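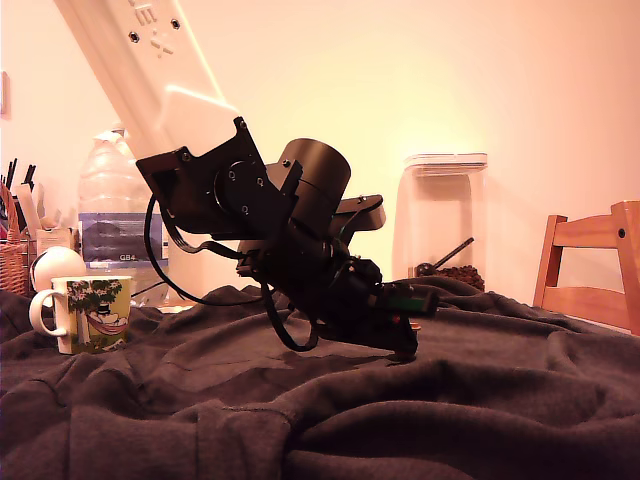 The hammock mug, on the charcoal blanket, on the table. Blanket season has officially started in this house.

I have been meaning to write about the blanket for weeks now, and every time I sit down to do it I end up under the blanket instead, with the laptop sliding off my knees, and then it's ten at night and I've written one sentence and deleted it. So tonight I made a rule for myself. The blanket stays on the table and I stay in the chair until this is finished, cold feet or no cold feet.

Some of you will remember the old one, the cream-colored one I complained about all last winter, which showed every crumb and every drop of tea and had to be washed so often that it went stiff as a doormat. I finally gave up on it in May (a silly month to go shopping for blankets, but that's when they're cheap) and drove over to Parstead, where there's a shop that sells off the ends of lines. I spent far too long in there. I went in for one thing and stood stroking fabric like it was a row of cats. The dark grey one was $35, and I carried it around the shop for a while, put it back, went and looked at some dish towels, and then hurried back in a small panic in case somebody else had picked it up.

It is a wonderful blanket! It's the color of a wet slate roof, it hides everything, and it's big enough to cover the whole table with some to spare, which I know because that's where it has ended up living. I never planned that. I used to fold it over the back of the couch every morning, very neatly, in thirds, the way my mother did hers. Then one evening I brought it to the table because I wanted to read there and the kitchen side of the room gets a draft, and I left it in a heap, and the next morning I put my breakfast down on top of it without thinking. Toast on a blanket is a bad idea, I'll say that now. But a mug in the morning, with your wrists resting on something soft instead of on cold bare tabletop, is so pleasant that I haven't properly folded the thing since.

You do have to learn how to put a drink down on it. The trick is to press a flat place with the side of your hand first, then set the mug down and let go slowly. I have had 7 spills since I started doing this, and I only know the number because I've been keeping a tally on the back of an envelope to shame myself into being more careful. It hasn't worked yet, though I notice the last few have been smaller.

Now, the mug. I get asked about this mug more than anything else I own, so let me tell the whole story and then I can just point people to this page. It came from a church rummage sale in Watmont, years ago, from a box of odds and ends under a table. I very nearly didn't look in the box. It's white ceramic with green leaves across the top and a little cartoon figure stretched out underneath in a pink hammock, completely at ease, with a sort of yellowy green glow behind. I picked it up and laughed out loud, and the woman at the cash box said I could have it for a quarter if I'd take a gravy boat as well. I still have the gravy boat. I have used it once.

What I love about it is how good that hammock looks at seven in the morning in the dark half of the year. I have never owned a hammock. We stayed at a rental in Yeo one summer that had one strung between two pines, and I spent most of that week in it with a paperback over my face, getting bitten, perfectly happy. I think about that every time I take the mug off the shelf. The other mugs in the cupboard are nicer, I suppose, and a couple of them even match, but they don't get much of a turn.

It goes in the sink and never in the dishwasher. I lost a favorite once before to the dishwasher, a blue one with a heron on it, and the heron came off a bit at a time until there was only a leg. I couldn't bear to watch that happen to the hammock.

My other cold-weather news is that I've switched the lamps over. I do this every fall, taking out the bright bulbs I use for sewing and putting in the warm ones, and the whole room goes the color of honey by late afternoon. The dark blanket looks especially good in it, all the little ridges and folds lit up along their tops. I had meant to get it tidied and squared off before anybody came by this week, but I've grown fond of the lumps.

Next time I'll post the ginger cookie recipe I promised, the one that went a bit wrong at Ustumlow and which I've since fixed with less molasses and a longer rest in the fridge. For now the kettle is on, and I'm taking the blanket back to the couch.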